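Hatgate Robotics press office
For release 11/05/2021

Folding the washing is still a stubborn problem for robots, and a new training method from Hatgate makes it a little less so

Hatgate is very pleased to share the first results from Batside, our two-year study of how a robot might learn to handle clothes from the movements of people who do it every day. We have looked forward to telling you about this one for a long time!

The idea behind Batside is a simple one. A person picks up a hand-held gripper with a camera on it and gets on with the job, and the recordings are used to teach a robot arm with the same sort of fingers.

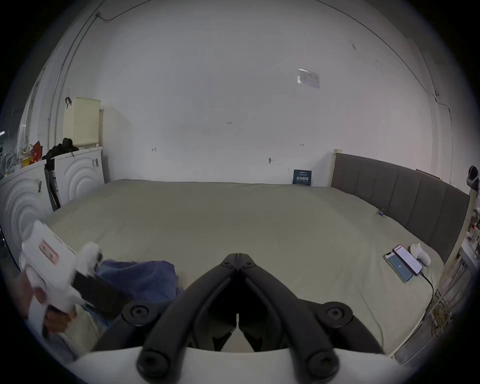
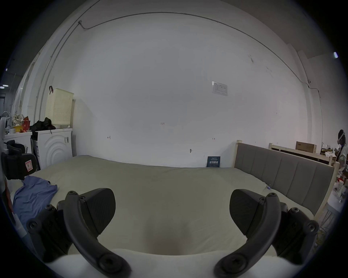
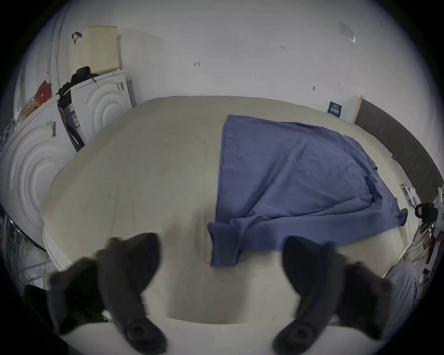
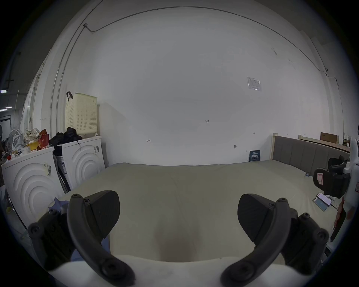

A large bed with a plain fitted cover, as seen from the hand-held gripper.

Cloth is awkward stuff. A mug keeps its shape wherever you put it down, but a shirt can land in more ways than anyone could list, and a robot that has learned one tidy starting point tends to get lost when it meets another. Earlier methods dealt with this by asking for more and more recordings – a slow business, and a tiring one for the people making them.

Our method, which we call Jedari, goes about it differently. It splits each recording into short stretches, works out which of them changed the shape of the cloth, and gives those stretches more weight in training. The moments when the gripper is simply travelling from one place to another still count, only for rather less.

In our trials the robot was given garments it had not met before and asked to fold them from a crumpled start. With ordinary training it managed an acceptable fold in 57 per cent of attempts. With Jedari, using the very same recordings, that rose to 74 per cent. Training took about 18 hours in each case, so the gain did not come from simply leaving the computer running for longer.

There is plenty left to do, of course. Long sleeves remain the commonest cause of a failed fold, and very thin fabrics still slip. The trials also covered single garments only, so a full basket of mixed washing is some way off – we would be glad to be proved too cautious on that point.

The work was carried out with Beyene, our partner firm, which designed the gripper fingers and will be testing a softer set over the coming months. A full written report, with the training code and a portion of the recordings, will be made available free of charge in September.

Research groups who would like an early look at the report, or who have awkward laundry problems of their own, are warmly invited to write to the Hatgate press office.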